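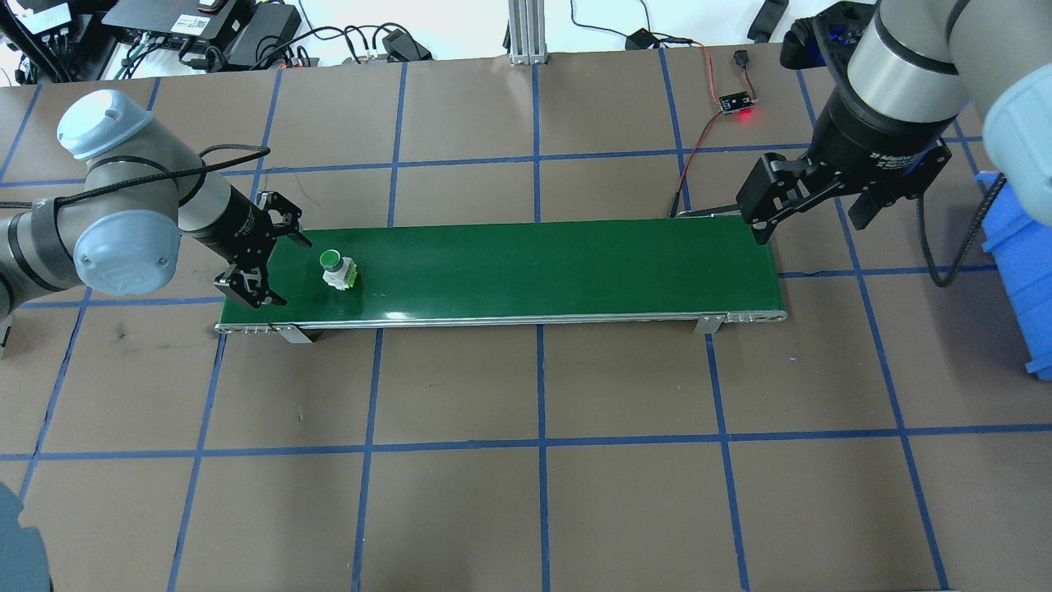 Left arm stops with overcurrent when it closes on a bottle, right arm never does

benchrat_77
Posted November 2018

Two-arm cell, black two-finger grippers on both sides, green platform between them. The job is a bottle handling test. Left arm picks a small white bottle with a round cap off the platform, hands it across, right arm sets it down at the other end. The controller software is Filodeo and the gripper drivers are Helard.

The fault: left gripper closes, gets to the bottle, and the driver trips on overcurrent. Arm freezes in place. The right gripper runs the same close command with the same force limit and is fine. On a bad morning I get a trip every few picks, then it will run clean until lunch.

Things I already tried:
Swapped the gripper drivers left to right. Fault stayed on the left.
Lowered the force limit. Fewer trips, but it drops bottles.
Reflashed the left driver. No change.

Log says OC_FAULT axis 7 and nothing else useful. Anyone seen this?

tallgrass
Reply 1

If the fault stayed on the left after you swapped drivers, it's the motor, the cable or the mechanics. What does the current look like with nothing between the fingers?

benchrat_77
Reply 2

Flat, no spikes. I ran 2,000 empty cycles overnight with the wrist parked and didn't get a single trip. That's why I don't think it's the motor.

Clilex_user
Reply 3

It's the bottle. Yours is leaning over, not standing up straight. If one finger lands on the cap edge before the other one touches, you're pushing the bottle sideways into the platform and the motor stalls. We had this with Clilex grippers and tapered jars. Put a nest under the bottle and it will go away.

tallgrass
Reply 4

I don't agree. A stall against a tipped bottle would give a slow rise, and the force limit should catch that well before the driver trips. Helard drivers only throw OC on a fast peak. That's electrical. Look at where the cable runs on the left arm. There's a black one going over the arm with a loop above the wrist and then back to the gripper. If the loop is too tight in the pick pose, it pulls on the connector every time the wrist turns.

His empty test was done with the wrist parked, so it wouldn't show up there.

Clilex_user
Reply 5

The limit only catches it if it's set right. He said himself that lowering it made fewer trips. How do you explain that with a bad cable?

tallgrass
Reply 6

Less current through a bad contact, less arcing. Both ideas fit that one.

m_ostrander_shop
Reply 7

Not your fault code, but please read this before you go on. You say the arm freezes in place when it trips. Does it freeze with brakes on, or is it holding position with the servos live? On our setup a gripper fault stopped the program and nothing else. The arm was still powered. One of our guys reached in to clear the part, the program got resumed from the other terminal, and the fingers closed on his glove. He was lucky and kept his fingers. After that we tied the gripper fault into the stop circuit.

Don't reach across that platform with either arm live. The right one can move too.

benchrat_77
Reply 8

Good question and I don't like the answer. I checked and it's a program stop only. Servos stay on. I have been clearing bottles by hand with the arm like that for a couple of weeks. From now on I hit the e-stop first.

While I'm here, the little board on the floor behind the platform has a red light on it. It's part of the platform sensor wiring, thin red wires. Could that be related?

tallgrass
Reply 9

Depends on the board. On a lot of them red just means power. Check the manual. I'd get it up off the floor either way, and keep the wires away from the gripper supply.

Clilex_user
Reply 10

Agree on getting it off the floor. Still say it's the bottle.

benchrat_77
Reply 11

Ran both tests today, e-stop within reach and the gate shut.

Test 1: empty gripper, full wrist motion through the pick pose. It tripped 5 times before I stopped it. No bottle on the platform at all.

Test 2: wrist parked, closing on a bottle held upright in a block. No trips.

Pulled the connector at the left gripper and 2 of the pins are dark, with one pushed back in the housing. New cable is on order from Ásgeirsdóttir. I'll give the loop more slack when it goes on.

Clilex_user
Reply 12

Fair enough on the trips. I'd still do the nest. Your dropped bottles at the lower force limit aren't a cable problem.

m_ostrander_shop
Reply 13

And the stop circuit? A new cable doesn't change what the arm does on the next fault.

benchrat_77
Reply 14

Fault output from both drivers is going into the safety relay this week. The cell stays off until that's wired and tested. I'll post the cycle count with the new cable, aiming for 3,000 with bottles.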